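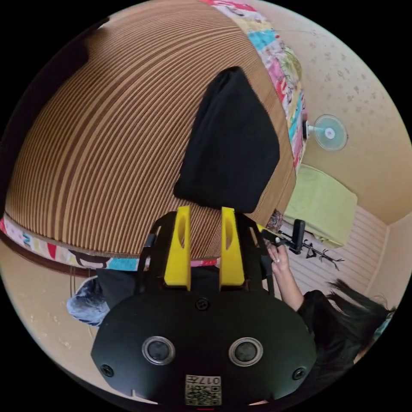
Ronja Vik wrote in to say that I have been unfair to the lifetime guarantee, that her Britetti kettle was replaced without a murmur in its second year, and that I should try trusting people for once. I'm glad about the kettle. I'd only point out that a kettle that dies in its second year was a poor kettle, and that she is praising the company for sending her another one just like it.

My complaint was with the word "lifetime." Whose? I have a drawer of guarantee cards, and I spent part of September reading them properly, with my glasses on. Ledura, which sold me a frying pan, defines lifetime as "the expected useful life of the product." The expected useful life isn't given. So the pan is covered for as long as the pan lasts, and when it stops lasting the cover stops too. I read that sentence to my sister over the phone and she asked me to read it again.

Clallell does better, in that it gives a number. Its suitcases are guaranteed for life, and further down, life is 10 years from the date of purchase, original receipt required. Have you looked at an old receipt lately? Mine is a blank strip of shiny paper. The customer service person was very kind and suggested I should have photographed it. I asked how a customer was meant to know that on the day. She said it was on the website.

Then there are the exclusions. Normal wear, misuse, accidental damage, damage by airlines (on a suitcase!), fading, fraying, stains, "changes in the appearance of materials over time." Take all that away and what's left is a suitcase that falls apart indoors while you aren't touching it.

I know the argument on the other side. Takeshi Sakai has made it to me more than once: a company that offers a long guarantee has to build better things, or the returns would sink it. That would be true if people made returns. Most of us don't. We lose the card, we move house, we feel silly mailing back a pan at our own expense. Postage on my suitcase would have been $18 each way, and I could have bought a secondhand one for not much more. The people setting the price of a guarantee know how lazy we are far better than we do.

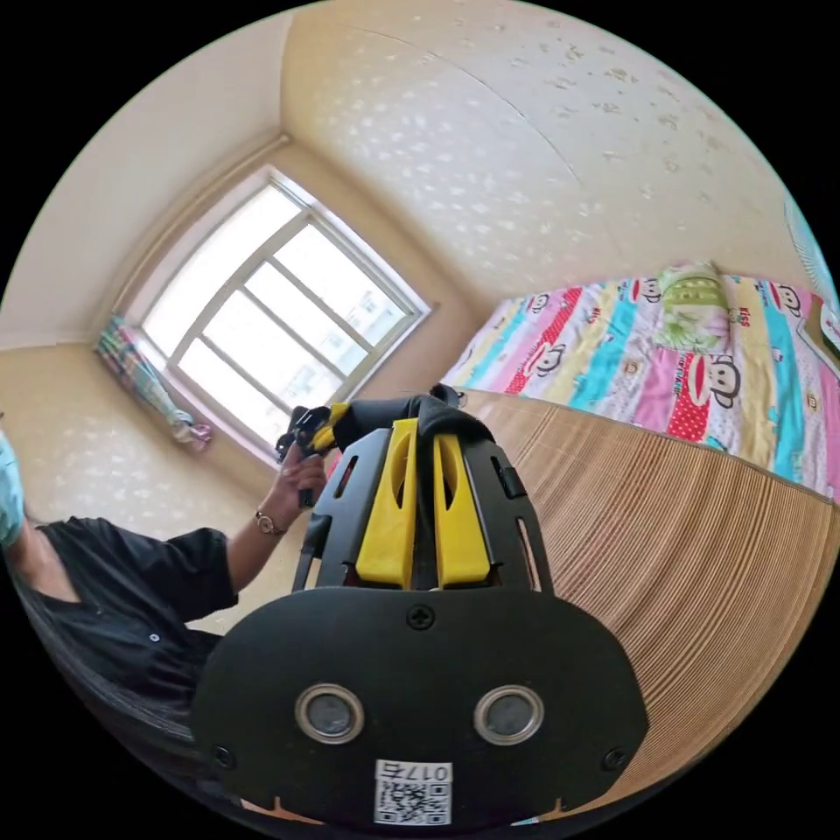
Twin lenses, yellow fingers and the number 017.

What bothers me most is the way the guarantee gets used at the till. It goes on the box in large letters and it's there to stop you thinking about the price. You tell yourself you'll never need to buy another. I've told myself that about umbrellas. I have owned 7 umbrellas.

I'd take a short, boring promise over a grand one any day. Sabbagh, a small outfit that makes boots, gives you two years, no receipt, and sells you the heels and laces after that at a fair price. There is no talk of lifetimes or heirlooms. I trust it a good deal more, though I admit I've only had the boots since spring and may be writing a different column next year.

Effie Haldane thinks I should ask shops one question before paying: if this breaks in year five, what do I do, and what will it cost me? I've started asking. So far I've had two shrugs, one leaflet and a young man who went to find his manager and didn't come back before I had to leave for the bus.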